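Irja Rautiainen has had the Follmont bin-picking kit on her bench since November, and she measures it by one thing: what is left on the floor of the bin at the end of a run.

"Full bins are easy," she said. "The last few parts against a wall are what you pay for."

Follmont lists the kit with a gripper, a mounting bracket and the picking software. The arm is the customer's own. Setup took her 9 hours — almost 10 with the cabling, which she rates as the weakest point.

"The manual gives cable routing half a page. It needs more."

Narrow stock is her standard test. Flat bars offer few places to grip, and a bar at an angle near a corner leaves the fingers little room beside the wall.

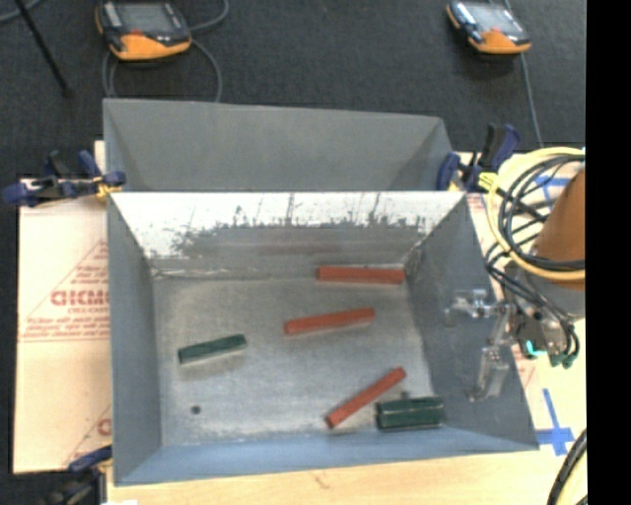

Handling and Automation Group, Vandstead

Rautiainen clamps her bins at the corners. A bin that shifts, she said, spoils the calibration.

Would she buy it? "For mixed bars, yes. For anything thinner I would wait for the next software release."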